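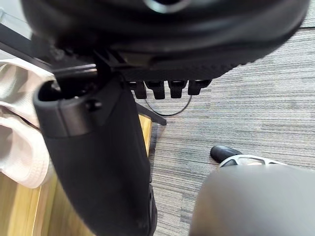 5.3 Unplanned contact during low reaches

The most serious fault in the study was contact with objects under office chairs that the planner had treated as free space. We ran 80 low reaches in the Plelberg office, each starting from the floor marking and ending at a target on the carpet near or under a piece of furniture. In 19 of them the hand or forearm touched something that was missing from the obstacle map. Most of these contacts were with the underside of a seat or with a cable. From the wrist, the two are hard to tell apart from the robot's own parts: the black seat, the bracket under it and the thin black cable lying in a loose loop on the carpet are close in tone to the black finger in front of them. The striped carpet adds a second problem, as its fine light and dark bands give the stereo matcher many near-identical candidates along each row.

The software stack matters for what follows. Depth from the head and wrist cameras is merged by Prorko, our mapping module, into a voxel map with a cell size of 19 mm. Pinto, the motion planner, reads the map once at the start of a reach and again each time the map reports a change. Before the depth data are merged, Prorko removes every pixel that falls on the robot's own body. It does this by projecting a model of the arm and hand into the camera view and growing the outline by a fixed margin. The margin was 40 pixels for all runs in this section.

We first suspected the force thresholds, as several of the stops came late. Hanan Semaan replayed the logs from all 19 contacts and found that the thresholds had behaved as set. The stop signal was sent as soon as the wrist load passed the limit. The load itself had risen slowly. A cable resting on carpet gives way when a finger pushes it, and the wrist sensor sees almost nothing until the slack is gone. By that point the hand has moved well past the place where it first touched the cable. In one run the chair at the other end of the cable had started to roll before the arm stopped. No one was near the robot and nothing was damaged, but we ended testing for that day and did not resume until February.

The replay pointed to the self-filter. With the margin at 40 pixels, any thin object passing close beside a finger in the wrist view was deleted along with the finger. Sowmya Gounder repeated the filtering step offline on 3,000 stored wrist frames, using a range of margins. At smaller margins the cable points came back, and so did parts of the lower seat edge. The cost was that pieces of the robot's own fingers began to appear in the map as obstacles, and Pinto then refused to plan at all. A fixed margin therefore could not solve the problem for both near and far objects – the finger covers a large part of the wrist view, and a small error in its modeled joint angles moves its outline by many pixels.

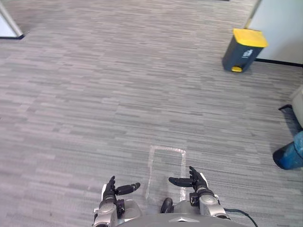
Figure 4: Head camera view with both hands held palm-down over the carpet, to either side of the taped start area.

A second fault came from the start position. Each reach begins with the hands held to the left and right of a white tape rectangle on the floor (Figure 4). The head camera finds the long sides of the rectangle and uses them to correct the base pose before the first motion. The tape is worn, and its left side is fainter than its right. In some runs the line detector found the right side and then accepted a carpet seam or one of the carpet's own stripes in place of the left. The corrected pose was then wrong by a small angle. Near the body this made little difference, but at full reach it was enough to bring the forearm closer to a chair than the plan allowed.

The two faults made each other worse. An angle error moved the modeled finger away from the real one in map coordinates, and operators had raised the self-filter margin early in the project to hide the false obstacles this produced. The change was made in a configuration file without a note. We found it only when we compared the file at Plelberg with the default settings shipped with Flulotel, the control package that both arms run on.

We made three changes. The self-filter margin now depends on the distance between the camera and the modeled surface, and points removed by the filter are stored as unknown space instead of free space. Pinto may cross unknown space only at reduced speed. The pose correction is rejected unless both long sides of the rectangle are found and their spacing matches the measured width of the marking. If the check fails, the robot keeps its hands where they are and asks the operator to confirm the base pose by hand.

These changes have limits. Reaches under furniture are now slower, and on dark seats much of the space near the hand stays unknown for the whole motion. The wrist sensor still cannot detect a slack cable. For this reason we kept a person at the stop button during every low reach in the experiments of Section 6, and we do not consider the system safe to run under furniture without one.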